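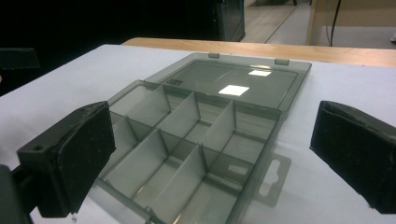

Assistance Fliketti, espace abonnés
Objet : Catley, saison 5, les sous-titres ne correspondent plus à l'épisode
État : résolu
Ouvert par : Anel Mtshali
Suivi par : Anathi Matlala

Message d'Anel Mtshali

Bonjour à toute l'équipe,

Je vous écris un peu à contrecœur parce que je vous aime bien et que je n'ai pas l'habitude de me plaindre (mon mari vous dirait le contraire, mais il n'a pas de compte). Nous regardons Catley depuis le tout début, un épisode par soir après la vaisselle, et nous sommes arrivés cahin-caha à la saison 5. Jusque-là, rien à redire : l'image est belle, le générique n'est pas coupé et vous avez même gardé les petits résumés de début d'épisode, que d'autres plateformes suppriment.

Seulement voilà, depuis l'épisode 98, les sous-titres français racontent autre chose que ce qui se passe à l'écran. Au début j'ai cru à une traduction un peu libre ! Le docteur Sorley entrait dans la salle de repos, ouvrait la bouche pour parler à sa fille, et on lisait « Il faut prévenir le bloc, la passerelle a cédé ». Or la passerelle, c'est l'épisode d'avant. Nous l'avions vu la veille et j'avais encore le cœur serré.

J'ai éteint, rallumé, changé de langue, remis le français, rien n'y fait. Nous regardons sur un boîtier Plinent branché au téléviseur du salon. Ma sœur, qui a le même abonnement que moi mais regarde sur sa tablette, me dit que chez elle c'est pareil. Je me suis permis d'essayer l'épisode 99 en avance, en cachant l'écran avec un coussin pour ne pas me gâcher l'histoire : même chose, on y lit les dialogues du 98.

Je précise que j'entends mal d'une oreille et que sans les sous-titres je perds la moitié de ce que disent les infirmières, qui parlent toutes en courant. Si vous pouviez y jeter un œil, vous feriez deux heureux dans cette maison.

Bien à vous,
Anel Mtshali

Réponse d'Anathi Matlala, assistance

Bonjour Madame Mtshali,

Merci beaucoup pour votre message, et surtout pour l'essai au coussin, qui nous a épargné bien des tâtonnements ! Je suis vraiment désolée que votre rendez-vous du soir soit gâché, d'autant que la saison 5 est ma préférée.

J'ai lancé les épisodes 96, 97, 98 et 99 sur mon poste, puis dans l'application pour tablette. Le 96 est bon. Le 97 commence bien. Au 98, je retrouve exactement ce que vous décrivez. Le boîtier Plinent n'y est donc pour rien et vous pouvez le laisser tranquille, inutile de le réinitialiser.

Pourriez-vous me dire si, dans l'épisode 97, les sous-titres allaient jusqu'au bout ? Et si vous avez remarqué quelque chose à la fin, une coupure un peu brusque par exemple ? Je transmets en attendant à Johannes Xaba, qui s'occupe du catalogue.

Bien cordialement,
Anathi

Message d'Anel Mtshali

Chère Anathi (je me permets),

Maintenant que vous le dites ! Oui, le 97 s'est terminé de façon bizarre, sur le couloir, avec le téléphone qui sonne et personne qui décroche. J'ai trouvé cela très fort. Mon mari, lui, a demandé si c'était tout. Les sous-titres étaient justes du début à la fin. Et quand nous avons lancé le 98, on repartait du téléphone, avec cette fois l'effondrement de la passerelle et toute l'arrivée des blessés. En reprenant mon carnet, je vois donc que je vous ai induite en erreur : la passerelle, c'est ce que votre 98 montre en images, et les sous-titres étaient encore justes ce soir-là. C'est à partir du suivant que rien ne va plus. J'avais sauté une ligne, j'écris trop petit.

Enfin, je crois. Je vous recopie mes notes telles quelles :
Le 97, le téléphone. Bien.
Le 97 encore ? ou 98 ? la passerelle. Pleuré.
Le suivant, Sorley et sa fille, sous-titres de la passerelle.

J'espère que cela vous aide plus que cela ne vous embrouille. Il faut dire que le menu affiche « Épisode 97 » et tout de suite derrière « Épisode 97 (suite) », et que je n'avais pas mis mes lunettes.

Anel

Note interne de Johannes Xaba, catalogue

Je reprends depuis le début pour que tout le monde s'y retrouve, et je vous prie d'excuser la longueur, c'est une vieille histoire et elle me tient à cœur.

L'épisode 97 de Catley est un épisode long. La première fois, il a été diffusé d'un seul tenant, générique de début, générique de fin, une seule soirée. Pour les rediffusions, la chaîne l'a coupé en deux parties afin qu'il tienne dans la case habituelle. Les guides comptent donc 245 épisodes pour la série entière, mais le lot de fichiers que nous a livré le distributeur contient une vidéo de plus, puisque le 97 y arrive coupé.

À l'affichage, nous avons fait les choses proprement : « 97 » puis « 97 (suite) », et le reste garde son numéro. Les sous-titres français, eux, ne sont pas rattachés par numéro affiché. Ils le sont par rang dans le lot. Et le lot de sous-titres, préparé par un autre prestataire, suit encore un autre découpage. Il contient bien les deux parties du 97, mais la seconde y figure deux fois, une version de travail et une version définitive. À partir de là, chaque vidéo reçoit les sous-titres de la précédente, jusqu'au bout de la série.

Cela colle avec le carnet de Madame Mtshali, qui est mieux tenu que certains de nos tableaux.

Je n'avais pas reçu d'autre signalement. Je suppose que la plupart des abonnés regardent en version doublée à cet endroit-là, ou qu'ils n'en sont pas encore là : la série n'est au catalogue que depuis septembre.

Note interne de Wian Le Roux, sous-titrage

Confirmé de mon côté. J'ai ouvert les deux fichiers de la seconde partie. La version de travail a des lignes trop longues et il y manque toute la chanson du générique. La version définitive est propre. Je retire la première du lot et je relance le rattachement à partir de 97 (suite).

Attention tout de même, la version de travail est celle qui est en ligne aujourd'hui sur 97 (suite). C'est pour cela que Madame Mtshali l'a trouvée juste : le texte est bon, seule la mise en forme laisse à désirer. Elle sera remplacée par la bonne au passage.

J'ai également vérifié les sous-titres anglais et portugais, livrés par le distributeur lui-même. Rien à signaler, ils suivent la vidéo.

Le rattachement tourne la nuit. Si tout va bien, ce sera en ligne mercredi dans la matinée.

Réponse d'Anathi Matlala, assistance

Chère Madame Mtshali,

Votre carnet a fait le tour du service ! Vous aviez raison sur toute la ligne, y compris celle que vous aviez sautée. Le 97 était à l'origine un seul long épisode, coupé ensuite en deux, et un fichier en double s'est glissé dans les sous-titres français juste après. Tout ce qui vient derrière a glissé d'un cran.

La correction sera en place mercredi matin. D'ici là, si vous ne voulez pas perdre votre soirée, les sous-titres anglais sont bien calés, mais je comprendrais parfaitement que vous préfériez patienter.

Une fois la correction en ligne, il se peut que votre boîtier garde les anciens sous-titres en mémoire pour les épisodes que vous avez déjà ouverts. Dans ce cas :
Quittez l'épisode et revenez à la page de la série.
Ouvrez le menu Options, puis Lecture.
Choisissez « Actualiser les pistes » et relancez l'épisode.

Votre progression est conservée, vous n'aurez pas à rechercher où vous en étiez.

Très cordialement,
Anathi

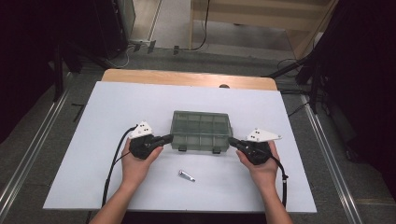

Est-ce que l'épisode 97 peut être regardé d'une traite, comme à sa première diffusion ?

Pour le moment, il reste en deux parties sur Fliketti, parce que le distributeur ne nous a pas livré la version longue. La lecture automatique enchaîne la suite dès la fin de la première partie si l'option est activée dans votre profil.

Message de Vusumuzi Radebe, abonné

Bonjour, je me greffe sur ce ticket, que l'on m'a indiqué quand j'ai écrit pour la même chose. J'ai le même souci mais beaucoup plus loin, je suis à l'avant-dernière saison. Je dois avouer que j'ai tenu toutes ces semaines en regardant sans sous-titres et en me disant que quelqu'un finirait bien par le signaler. Merci donc à Madame Mtshali, qui a été plus courageuse que moi.

J'en profite pour une petite remarque : dans la fiche de la série, l'hôpital est appelé « Wickramasinghe » dans le résumé général et « hôpital de Catley » dans les résumés d'épisodes. Dans les dialogues, c'est bien le pavillon qui s'appelle Wickramasinghe, du nom de sa fondatrice, et l'hôpital entier qui s'appelle Catley. On le voit expliqué dans le tout premier épisode. Ce n'est pas bien grave mais cela me chatouille à chaque fois.

Note interne de Johannes Xaba, catalogue

Monsieur Radebe a raison pour le pavillon. Fiche corrigée, résumé général seulement. Je n'ai pas touché aux résumés d'épisodes.

Note interne de Wian Le Roux, sous-titrage

Rattachement terminé sans erreur. J'ai contrôlé le 97, sa suite, le 98, le 99, quelques épisodes pris au milieu et le 245. Tout est calé. J'ai aussi écrit au prestataire pour qu'il retire la version de travail de son lot, faute de quoi nous la verrions revenir à la prochaine livraison.

Message d'Anel Mtshali

Chère Anathi, cher Monsieur Xaba, cher Monsieur Le Roux,

C'est réparé ! J'ai dû passer par « Actualiser les pistes » pour le 98, comme vous l'aviez prévu, et le 99 était bon du premier coup. Nous avons donc revu la scène entre Sorley et sa fille avec les bonnes paroles, et je peux vous dire que cela change tout, je n'avais pas du tout compris qu'elle partait.

Bonjour à Monsieur Radebe, et surtout qu'il ne me raconte rien de la fin.

Anel

Réponse d'Anathi Matlala, assistance

Merci à vous deux, je suis ravie que tout soit rentré dans l'ordre. Je passe le ticket en résolu. Il reste ouvert aux commentaires pendant cinq jours, au cas où un autre épisode ferait des siennes.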